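Storing wool jumpers over summer – bags or no bags?

Forum index > Household > Clothes care
6 replies

marlet_k
Posted 2020-10-20

Hello all. I took my winter clothes out from under the bed and found holes in two jumpers. One is a Flokstead cardigan which I have had for many years, so I am quite sad. In May I washed everything, let it dry for two days and closed it in plastic bags with a zip. I thought that no moth can enter such a bag. What did I do wrong? And is it worth to repair, or do I throw it away?

pennyfold
If the holes are near each other and the wool feels thin there, it is moths. The eggs were probably on the wool before you closed the bag. What temperature did you wash at? A cool wool programme does not always kill them.

marlet_k
Cool programme, yes. The label says hand wash only, so I was afraid to use more.

tumbledown19
Plastic is the problem in my view. Wool has to breathe. I have kept mine in cotton pillowcases for years with cedar balls and never had one hole. My sister uses plastic and everything she owns smells like a cellar.

pennyfold
Sorry, I don't agree. Cotton is fine until a moth finds an open corner. And cedar balls lose their smell quickly, you must sand them or buy new ones. A closed bag is good if the jumper is clean and fully dry when it goes in. The smell comes from damp, so it is a drying question.

tumbledown19
We can disagree then. I only say what works in my house.

oldstitcher
Put them in the freezer! Two weeks, in a bag with the air pressed out, then let it come back to room temperature before you open it. I do this with every second-hand piece I buy. My small Ornex freezer takes six jumpers if I am strict with the peas.

marlet_k
Thank you, all of you. I will try the freezer first for the whole pile, and after that the bags again, because I have no cupboard that closes well. I have started to sort by the sofa today.

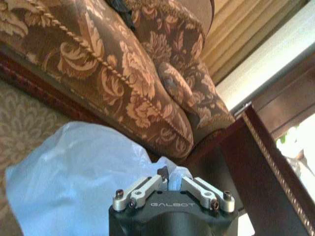 The Flokstead one I would like to save. It has three holes on the left sleeve, the biggest is like a pea. The colour is a grey-green and I can't find the same yarn. Wojcik has 224 shades in their mending wool, but on my screen they all look brown. Has somebody ordered from them?

oldstitcher
I have. Ask for the shade card, it is much better than the screen. For a sleeve I would take one shade darker than you think – a lighter darn always catches the eye. Use the thin quality, and don't pull tight.

pennyfold
Or choose a colour which is completely different and let people see it. I did mustard on navy and I like it more than before.

tumbledown19
Visible mending is nice on a child. On a good cardigan I would not do it. There is a mender at the Gresen market who reknits the hole, so that you can't find it later. She wanted 19 for a sleeve last year, and it was well done.

marlet_k
19 is possible for me. I will write to ask if she takes parcels, as Gresen is 100 km from here. For the second jumper I will practise with mustard.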